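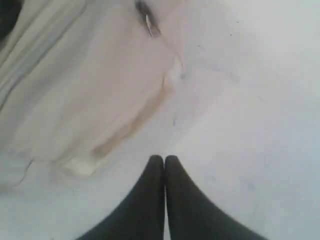

A crumpled cloth on a pale surface. Smooth it out before you decide how to fold it.

Packing Small Cloths and Zip Pouches

Hand towels, face cloths and thin cotton wraps take up more space than they should in a bag, mostly from being stuffed in at the last minute. Two minutes at the table fixes most of it.

Lay the cloth on a clean, flat surface and wipe away crumbs first. Shake it once, put it down, and push the creases out from the middle with the side of your hand. Check the edges while it is open. A brownish line can be a shadow in a fold or it can be a stain, and a stain that gets packed away usually sets. If it is a stain, dab it with cool water and a drop of dish soap, rinse, and let the cloth dry all the way.

Fold in thirds the long way, then roll from one short end. Keep the roll a little shorter than the pouch -- a roll that has to be bent to fit will spring open and push against the zipper.
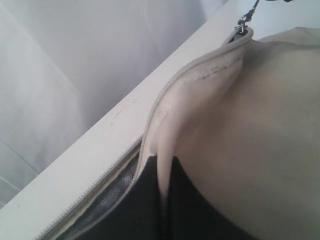 Beige pouch with the zipper partly open, showing the black lining and a strip of grey mesh.

Open the zipper all the way before you load anything. Half open, the fabric near the teeth tends to curl inward and catch on whatever goes past it. Tuck any loose flap flat against the side with a finger.

Put the rolls in first, against the lining. Small flat things go next to the mesh. Leave a finger's width of space under the zipper.

To close, hold the two edges together just ahead of the slider and pull slowly along the track. Don't yank upward on the cord. If the slider sticks, back it up an inch and look for trapped fabric. Rubbing the teeth with a plain candle stub helps a stiff zipper, but wipe off the extra wax or it will collect lint.

Dark linings hide dirt. Turn the pouch inside out over the sink on Saturday, brush the seams with an old toothbrush, and leave it open overnight.

More from Zornwood Home Tips: Sorting a Linen Shelf | Drying Towels Indoors | Caring for Zippers

1,205 readers saved this page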